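Etlow Neighbors Help Board > Home & Kitchen > Storage and Pantry

How long do unopened sodas really keep?

Posted by Dayana Chávez
Tags: pantry, expiration dates, soda, hoarding (my husband added that one)

My mother-in-law moved out of her house on Kukau Street and we inherited the contents of her garage, including what I can only call a beverage archive. Colas, ginger ale, tonic water, a few fruit sodas from the import grocery, both cans and plastic bottles. Some of the dates passed 6 months ago. Some I would rather not say out loud.

Everything is sealed. Nothing is leaking, although a couple of the cans have a bit of a dome to them. The garage has no air conditioning and faces west, so those drinks have had a few summers. My husband's position is that soda is sugar and chemicals and therefore immortal. My position is that he can go first.

Is there a rule of thumb? And does diet go bad faster, or did I make that up?

3 replies

Josphat Massawe
Your husband is half right, which I'm sure he'll be insufferable about. The date on a soda is mostly about taste. Regular soda in cans is usually fine up to 9 months past it if it's been kept somewhere cool. Yours has been kept in an oven with a door opener.

You didn't make up the diet thing. The sweetener breaks down, especially in heat, and you end up with something that tastes like a wet envelope. It won't hurt you but you'll resent it.

Throw out the domed cans. Don't open them to see. I did that once with a root beer and repainted the laundry room.

Tumaini Waweru
just drink it lol. my uncle had a crate of tonic from before I was born and he's still around, although he's not a great advertisement for it

Victor Mollel
I stocked drinks at the Manolakis warehouse for longer than I care to admit, so let me add the part about plastic, as everybody forgets plastic.

A can or a glass bottle holds its fizz pretty well. A plastic bottle lets the gas out slowly through the walls, even with the cap on tight and the seal never touched. Small bottles go flat sooner than big ones. So in your archive I would sort by container first and date second, and drink the plastic ones before the cans, whatever the dates say.

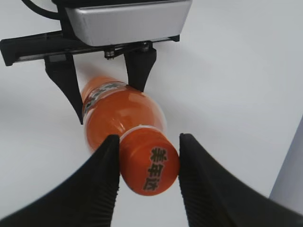
Squeeze each bottle before you bother chilling it. A fresh one feels hard as a rock. If you can push your thumb in easily, the gas has gone, and you have a bottle of syrup water on your hands. Fine for a marinade if you're that kind of cook, otherwise it's for the sink.

For imports, look at how the date is written before you panic. Plenty of them put the day or the year first, and some print the date it was made instead of the date it runs out. I watched a supervisor throw away 200 perfectly good bottles over that. He was later promoted.

And get whatever you keep out of that garage. A closet floor is plenty.

Dayana Chávez (original poster)
Thank you all, even Tumaini. Domed cans went out Friday morning. The thumb test finished off most of the ginger ale. My husband tried one of the old diet colas to prove his point and has been very quiet since.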